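Listside Grounds Renewal
Progress report to the Şimşekoğlu Fund, second reporting period
Prepared by Defne Dursun, grounds coordinator

Summary

Work on the grounds is mostly on schedule. The replacement of the main footpath is finished and the path is open. The lawn repair is partly done and will need another sowing in April. The planting strip under the trees has been cleared and prepared but not yet planted. Spending is within the approved budget, with one change between budget lines described further down. We are asking for approval of that change and of a short extension to the planting stage.

Footpath

The old asphalt path had lifted in several places where roots had grown under it, and people using walkers and prams were cutting across the grass to avoid the worst of it. The contractor, Durnitz, removed the old surface and laid a concrete path on the same general line, with a gentler curve at the bend. The concrete took 11 working days, against the nine in the program. Two of those days were lost to rain, when the base was too soft to work on.

Nevzat Gündoğdu inspected the path with the contractor before it was opened. He listed three defects: a low spot that held water after rain, a rough joint, and a short length of edging that sat too high for the mower. The low spot was ground and the joint was redone. The edging was lowered the following week. The final payment to Durnitz has been held until the end of the defects period, as set out in the contract.

We had planned to keep one side of the path open during the work. This was not practical once the base was dug out, and the whole path was closed. A detour was signed through the parking area. We received four complaints about the detour, all to do with the distance from the bus stop, and replied to each of them in writing. Next time we would put the closure notice up earlier than we did.

Lawn

The contractor's vehicles left ruts along the edge of the lawn, mainly at the wide end of the path. These were filled with screened topsoil and seeded. We also aerated the rest of the lawn and top-dressed the areas that had become compacted from foot traffic.

Results are uneven. Growth is good on the open side, where the irrigation reaches properly. It is slower further back, and the colour is still patchy. Clustby, who look after the irrigation system, found two blocked heads and replaced them. They also recommended a longer morning cycle through the dry months, which we have set for 5 a.m. so that the grass is not wet when people arrive.

A second sowing is planned for April. The seed has been bought and is in the store.

Planting strip

The strip beside the path was full of ivy and self-sown seedlings. All of it was taken out by hand, as the arborist had advised against using a machine near the roots. This was slow work and used 80 hours of labour. 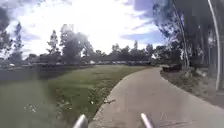 The order for understorey plants was placed with the nursery in the first month of the period. Part of it has been delayed. The grasses are ready for collection, but the shrubs were too small to plant out and the nursery has asked for more time. We would sooner wait and plant everything together, so that the watering can be done on a single schedule. Until then the strip will be weeded once a fortnight and the mulch topped up where it thins out.

The low hedge has been kept. It was in reasonable condition and only needed trimming back from the path, and keeping it saves the cost of a replacement that had been allowed for in the original budget.

Budget

Around 30 per cent of the planting budget remains unspent, mostly because of the delayed shrubs and the decision on the hedge. Labour for clearing went over its line. We ask that the hedge money be moved to labour to cover the difference. The total grant does not change.

Next period

Second sowing of the lawn in April.
Collection of plants and planting of the strip, once the shrubs are ready.
Defects inspection of the path with Durnitz, and release of the final payment if the work is sound.
Two benches to be installed beside the path. Quotes have been requested.

Questions about the path contract should go to Nevzat Gündoğdu. Receipts for the period are attached separately.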